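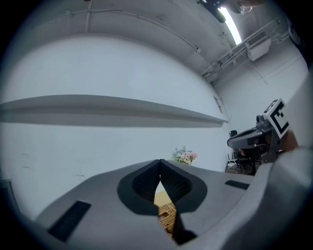 I doubt wicker needs the special sprays they sell for it. A dry brush, worked along the weave, does most of the job. 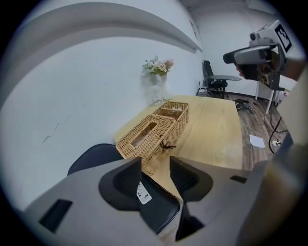
1. Take the tissues out.
2. Brush the lid, then the braided trim round the opening.
3. Wipe with a barely damp cloth. Skip the soaking some people swear by.
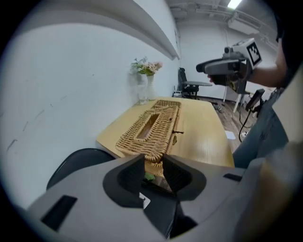

4. Leave it to dry for a day before refilling. Petrică Pascu reckons an hour will do. I'm not convinced.
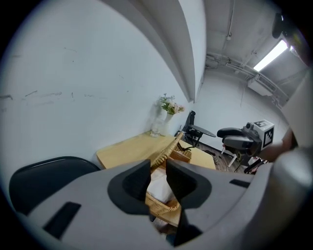

**How often should I do it?**

Twice a year. I do mine in January and again in winter.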